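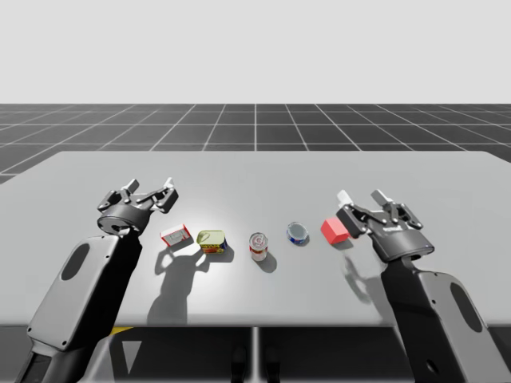

About Us
Jastwood Robotics Club

Home | About | Join | Season log | Contact

Who we are
After-school robotics club at Jastwood, grades 9 to 12. Two-arm manipulation, mostly in simulation. Started by Vivek Dubey, who teaches physics here and still runs it. No experience needed. You do need to be ok with staring at numbers for a while.

What we do
Short version – we teach pairs of robot arms to pick things up and put them where they belong. Groceries this year. Cans, small boxes, a red cube left over from the beginner lessons that everyone still uses for testing. One student writes the left arm, one writes the right, then they have to agree on who goes first. Lots of arguing at this stage. Good practice.

New members start with the cube. Flat sides, easy to grip, doesnt roll. After that cans, then boxes. Boxes at an angle are the hard ones, ask any sophomore.

How a session runs
3:15 pm, Room 13, laptops out. Quick talk from Vivek (he says five minutes, bring a snack). Pairs load the table, check both arms clear each other, run the script, watch, fix, run again. Write it in the log before you touch anything else. Log closed by 5.
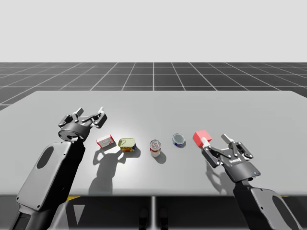
The gripper approach is where most of the time goes. Come in too fast and the object slides. Come in at the wrong angle and you get one finger on it and the other one nowhere. We keep every run, good or bad – 1,007 in the log last season, 296 of them clean start to finish. Older members go over the bad ones with the new members in January, when we rebuild the approach code from scratch.

Derkard Cup
Our one big event. Teams of 2, one simulated table, objects in a row, points for each one placed and points off if the arms touch. We enter as Team Rustora. Name came from a typo in the first sign-up form and it stuck. Last year we made the second round and lost on a dropped can. Working on it.

Thanks
Rastogi Hardware in town pays our entry fee and prints the shirts. Thank you!! Also the library for letting us leave long runs going on there machines overnight.

Join
Any time of year. Come by at 3:15, or leave a note for Mr. Dubey at the front office. Bring a laptop if you have one – we have spares but the batteries are bad, so get a seat by the wall.

Parents: permission form is on the Join page. Late bus leaves at 5:20.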